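## 9. Setting up the Tiven table for an open day

This section is for whoever is looking after the Tiven demonstration table when visitors come through, whether that's a school party, a few guests from another firm or one of the big public days we hold in December. It assumes you've read section 2 (Safety and the stop button) and that somebody has shown you at least once how to wake the arm up and put it to sleep again. If they haven't, please ask before you go any further - we'd much sooner lend you ten minutes than have you guessing in front of a room full of people.

Set aside a good hour for all of this. You'll very likely need less, but visitors have a habit of arriving early, and it's a lovely feeling to be sitting down with a cup of tea when they do.

### 9.1 Before you switch anything on

1. Wipe the tabletop with a dry cloth. Crumbs and dust show up terribly on black, and so do fingerprints.
2. Check that the green backdrop hangs flat behind the arm, with no folds in it. If it has come away at a corner, use the clips from the Sandhu box under the table and not sticky tape, which leaves a mark that we then have to look at for months.
3. Look along the cables at the back of the table. They should lie in their loops, well clear of the rails and of anywhere the arm is going to reach.
4. Press the white rails down gently with your palm, all the way round. They're made in pieces and the joins can lift a little if someone has leaned on them.
5. Put the visitor rope out 2 metres from the front edge of the table.

**Caution:** Never reach inside the rails while the arm is awake, even if it looks as though it has finished. It may only be waiting for its next instruction.

### 9.2 Waking the arm

1. Make sure the stop button is pulled out and within your reach from where you'll be standing to talk. Not where you're standing now - where you'll be standing later!
2. Turn on the table power, then the Clunix controller, in that order.
3. Wait for the start-up check to finish. The controller shows code 200 when everything is well.
4. Choose **Visitors** from the programme list. This holds the arm to its slow speed, which is kinder to everyone's nerves and a good deal easier to follow from behind the rope.

**Note:** If you see code 207 instead, the controller has started properly but can't find one or more of the marked pieces. Don't worry, and don't restart. Go on to 9.3, lay the pieces out again with care, and press **Look again**.

### 9.3 Laying out the pieces

Send the arm to **Rest** and press the stop button in before you put your hands over the table. Then:

1. Lay the flat marker board down first, beneath the arm, with its markers facing up.
2. Stand the open box in front of the board with the open side upwards. It's quite all right for the rim to hide part of the board from where you're standing.
3. Put the flat plate to the right of the box and the upright block beyond it, near the right-hand rail.
4. Put the remaining block over on the left. It doesn't need to be square to anything, and in fact visitors rather enjoy seeing it set down at an angle, as people always ask whether that will confuse the arm.
5. Step back, release the stop button and press **Look again**. 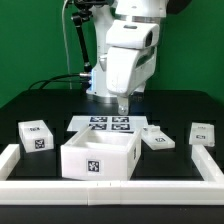

*Figure 9-1. The Tiven table laid out for visitors, with the tip of the arm above the rear edge of the marker board.*

Please keep the markers clean and don't write on them, stick labels over them or let anybody put a badge on one for a joke. Each black-and-white square tells the controller which piece it's looking at and which way round it is, and a smudge in the wrong spot can be enough to bring code 207 back.

### 9.4 While visitors are with you

- Say out loud what the arm is going to do before you press **Go**. People at the back may not have noticed that anything has started.
- Let the programme run through once without talking over it, and then run it again and chat as much as you like.
- Children often want to choose the next piece. That's fine, and there's a **Pick** page on the controller made for exactly this, but you must be the one to press **Go**.
- If someone steps over the rope, press stop first and be polite about it afterwards.

**Caution:** Don't change the speed setting during a visit, however nicely you are asked. The faster programmes are for the workshop only.

### 9.5 Packing away

1. Send the arm to **Rest** and wait until it has quite stopped.
2. Press the stop button in, turn off the controller, then the table power.
3. Put the loose pieces back in the Mellenska case, markers inwards, with the felt between them. The rails stay on the table.
4. Write the visit in the table log, along with any codes you saw and anything a visitor asked that you couldn't answer.

Spare felt is kept in the bottom drawer, next to the rope hooks.

*Section last revised April 16, 2021.*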